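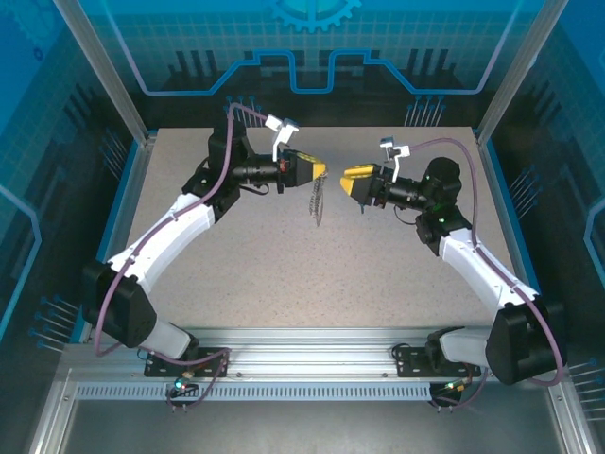
About Sandard

Welcome, and thank you for clicking over to this page! We know most people land on our site in the middle of a repair, with a drawer out on the floor and one little piece missing, so it means a lot when somebody takes a minute to find out who we are.

Sandard is a small parts house on Ong Road. We sell the bits that hold bigger things together or help them move: flat plates, brackets, clips, spacers, end caps, glides, pegs, and a good many pieces that we have never found a proper name for (our labels say things like "half-round, flat, with holes" and our regulars know just what we mean). If it fits in your palm and your dresser, lamp, sewing box or garden gate won't work without it, there is a fair chance we have one, or something close enough to get you through the weekend.

We started out at a kitchen table with a few shoe boxes of cabinet fittings and a notebook. The shoe boxes turned into shelves, the shelves filled up the garage, and one very hot August we carried the whole lot over to the building where we still are today. The notebook came with us. It is mostly full now, and the early pages are hard to read on account of a coffee accident, but we still look things up in it when an odd old fitting comes across the table.

And there is always something odd on the table. People mail us the broken half of a piece in an envelope and ask if we can find the other half's twin. We lay it out, look at how the holes are spaced and which edge is curved and which is straight, and then we go digging. Sometimes the match comes up in a few minutes. Sometimes it takes 2 or 3 evenings and a phone call to Zavedska, the supplier we have bought from the longest, who keep a back room that we are frankly a little jealous of. 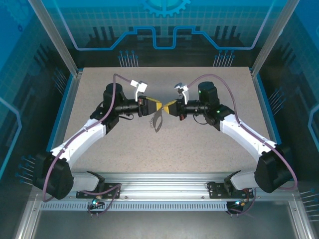

Flat pieces are the trickiest, if you ask us. A screw you can measure and be done with, but a thin flat piece with a row of holes can look perfectly right and still sit wrong once you get it home, so we like to turn it both ways and compare the edges before it goes in the bag. If you are sending one in, a pencil tracing on plain paper is a wonderful help. Please mark the holes on it too, and write down what the piece came off of. "Left side of the sewing cabinet, near the back" tells us a great deal more than you might think!

We get a lot of kind notes about our packing, which always pleases us. Orders go out in small bags with a handwritten label, and pieces that belong together travel together. Fittings that scratch easily get a bag of their own. We try to go light on plastic, and if you live close by you are very welcome to bring your empty bags back on your next visit. Clear ones that are still in decent shape get used again, crinkles and all, and we hope you don't mind if yours has been around the block before.

Now, a word on the tabletops, which visitors ask about nearly as often as they ask about parts. The pattern is called Kurow, and we picked it out ourselves after a long afternoon with the sample book. It has a pale creamy ground with flecks scattered all over it, charcoal and blue-gray and tan, and a bit of peach here and there that you don't notice at first and then can't stop noticing. It is a cheerful thing to work over.

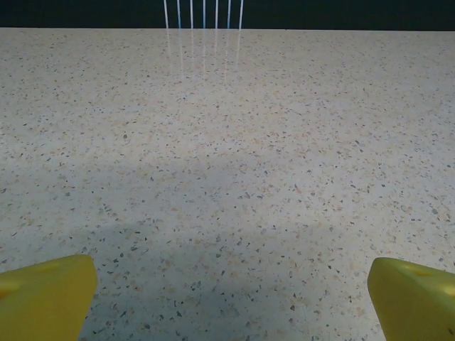
We will admit that speckles are not everyone's idea of a sensible surface for small parts. A tiny dark washer can disappear on it in plain sight, and we have all had our noses down close to the table at one time or another, sweeping a palm back and forth. We thought about changing to plain white once and went as far as getting a price. Then we looked at the two side by side and kept the speckles.

What else should you know? We will sell you a single piece. There is no minimum order and there never has been. If we send the wrong part, tell us and we will send the right one, and you can keep the wrong one in your own odds-and-ends jar. If we don't have what you need, we will say so plainly, and if we know of another shop that might, we'll pass the name along. Most letters get an answer in 4 working days, a touch longer when the mail piles up in spring and everybody is fixing their screen doors at once.

Come by if you are in the neighborhood. Bring the broken piece with you, and the good one that matches it if you can get it off. Parking is on the side of the building, and the door sticks a little, so give it a push.

Sandard
3632 Ong Road

Page last updated Nov 22, 2023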